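Workshop tips: teaching a robot arm a task in the simulator

In our workshop at Clundlow we teach the arm by remote control. A person drives the gripper with a hand controller, the program records every motion, and later the arm learns from these recordings. Most of the practice we do first in simulation, on the computer. I collected these tips for the new people who come in July, and some of them are useful also with a real arm.

Before you start

Sit so that your elbow rests on the table. A tired elbow makes a shaky recording, and you will not notice it until you play it back.

Set the speed of the controller to the lowest step. The Koster controller starts always at the middle step, and for the first day this is too fast.

Write the task in one short sentence and keep it beside the keyboard. If you need two sentences, you have two tasks, and you should record them separately.

Drive to the start position with the fingers open. Press record only after the arm stands still.

Working near a large flat thing

Boxes and balls are easy to begin with. A framed picture is more difficult, because it fills the view of the gripper camera and you lose the feeling for distance. Look at the corner of the frame and at the fingertips, and forget the middle of the picture. What is printed there can confuse you. In our file the print shows a floor with a bag lying on it, and beginners try to steer toward the bag as if it was a real thing.

If the frame stands diagonal in your view, turn the wrist slowly until you know which direction is which. Do this before you go closer. Turning and moving forward at the same time is the most usual mistake.

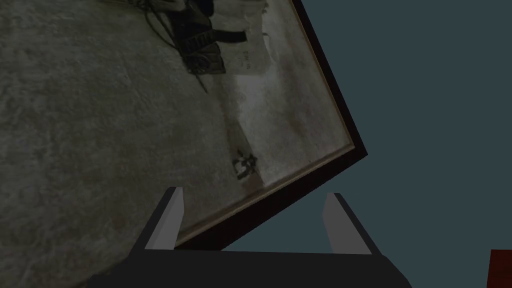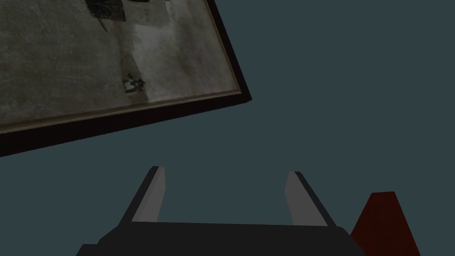
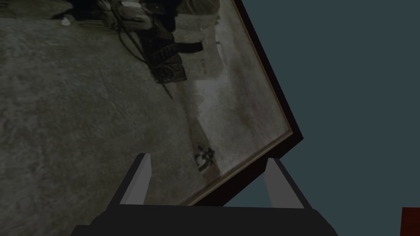 Views over the open gripper in the simulator, with the corner of the framed picture and a bit of the dark red object at the right.

Keep the fingers wide until the edge of the frame is between them. Then close in one motion. Small closing and opening movements look careful, but the arm will learn them too, and afterwards it will hesitate in every attempt.

When something else stands near the gripper, like the red object, decide at the beginning on which side you will pass and stay with this side in all recordings. Mixed paths gave us very poor results with the Wukier arm last year.

Saving and sorting

Give each recording a name immediately. We had 1555 recordings from one season, and 409 of them had no name at all. To sort them took nearly 3 weeks – I do not wish this to anybody.

Throw away a recording if you stopped in the middle to think. The pause stays in the file. A small wobble you can keep.

Make a break after half an hour. Drink something, look out of the window, and play back your last attempt before you record a new one.

If the picture on the screen becomes slow, close the second viewer. The Trultitz program keeps it running in the background also when you do not see it.

Questions about the controller settings you can leave in the notebook by the door, and I answer them in the evening.

Hrvoje Berisha
Last changed 23/09/2018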